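# mesel-hours

Small command-line tool that turns plain text time notes into a monthly hours sheet. It reads one file per person, adds up the entries by project, and writes a CSV that the Vevex payroll import accepts without edits.

## Status

In daily use. The file format is frozen as of version 3. Bug fixes go in when they come up; new export formats are unlikely.

## Install

Download the archive for your system from the releases page and unpack it anywhere on your path. There is no installer.

```
tar xf mesel-hours.tar.gz
cp mesel-hours ~/bin/
mesel-hours --version
```

## Note format

One entry per line: date, start, end, project code, free text.

```
12-03 08:30 11:45 GHU stock shelves, back room
12-03 12:30 16:00 FLK phone orders
```

- Times use the 24-hour clock.
- Project codes are three capital letters and must be listed in `codes.txt`. `GHU` is Ghumman, `FLK` is Flerkard.
- Everything after the code is kept as a comment, up to 500 characters.
- Lines starting with `#` are skipped.

An entry may not cross midnight. Split it into two lines.

## Everyday use

Keep the notes file open during the shift and add a line whenever you change projects. Filling in a whole week from memory is possible, but the totals tend to drift and the comments get vague.

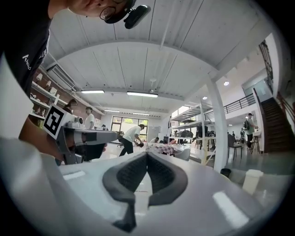
## Making the monthly sheet

```
mesel-hours sum --month 12 notes/*.txt > december.csv
```

The pay period closes on day 21 by default. Entries after the closing day go to the next sheet. Change this with `--close`:

```
mesel-hours sum --month 12 --close 28 notes/*.txt
```

If two entries for the same person overlap, the tool prints both line numbers and stops. Use `--allow-overlap` only for on-call hours, where the overlap is intended.

## Rounding

Each entry is rounded to the nearest quarter hour before the totals are added. Older versions rounded the total instead, so sheets made before version 3 can differ by a small amount. Do not rerun closed months with the new version.

## Known problems

- Notes saved with Windows line endings work, but the reported line length is one too high.
- Issue 269: a tab between start and end time is read as part of the comment. Use spaces.
- The clock change in spring is ignored. Correct that night by hand.

## License

MIT. See `LICENSE`.

Last updated February 2025.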